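Piltarby Robotics Club - Sim Kitchen Gallery
Posted June 6, 2020

Quick page so parents and the rest of the school can see what we've been up to. No lab time this spring, so the whole build season went into simulation. 16 students, 5 teams, one virtual kitchen, everybody logging in from home. Dolores Escobedo ran the sessions and fixed most of our broken installs (thank you!!). More captions when I get to them, sorry for the rushed typing.

The task list came from the Flumosia student challenge. Short household jobs, one arm, one kitchen. Teams pick their jobs, write the controller, then hand in logs and a writeup. Points for getting there, points off for bumping into stuff.
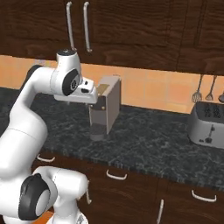
Gripper at the coffee machine, toaster on the right.

Coffee machine was the job everyone wanted first. Harder than it sounds. The machine sits back from the counter edge and the upper cabinets are right there, so the arm has to come in low without dragging an elbow through a door handle. Team Itis rewrote their approach path 15 times. They kept a list of every version, with names, some of which I can't put on a school page.

Things that ate our time on this one:
Joint limits. Read them before you plan, not after.
Gripper angle - level is good, a little off level and you miss.
Somebody's laptop fan. You know who you are.

Team Sales went a differnt way and drove the arm by hand with a game controller, recorded the good runs, and trained from those. Slow start, then it picked up. Total runs saved across all the teams by the end of the season: 797. Most of them are bad runs. We kept those too, Dolores says they're worth as much as the good ones when you're trying to figure out what your code is doing at 11 at night.

Shelf job next. Two white cups up on the gray shelf, orange tile behind. Reach is the whole problem. The shelf sticks out over the counter, so if you come up from underneath you have to get around the front edge, and if you swing wide you run out of arm. Two teams tried going under first and backing out. One team planned the whole path backwards from the cup, and that's the one the others ended up copying (with credit, it's in their writeups). 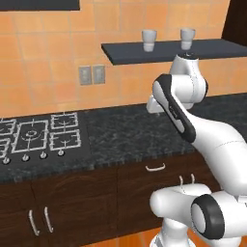
Also had a long argument over whether touching the shelf counts as a bump. Rules say any contact with fixed furniture, so yes. A few scores went down after that and there was some grumbling in the chat. The eighth graders took it better than the juniors did.

Cooktop jobs got skipped this year. Knobs are small and we ran out of weeks. They're first on the list for October, along with the cabinet doors, if Itis still wants to lead that. They say they do.

Other odds and ends:
Writeups are in the shared folder, sorted by team. Ask for the link if you lost it.
If your saved runs are still only on your own computer, please upload them before you wipe anything.
Borrowed game controllers go back to the front office, in a bag with your name on it.
New members welcome, you don't need to know how to code. Half of us didnt in the fall.

Flumosia results aren't out yet. Will post them here when we get them, plus a couple of the video clips once I work out how to get them under the upload limit.

Questions - catch Dolores on the club channel, she checks it most evenings.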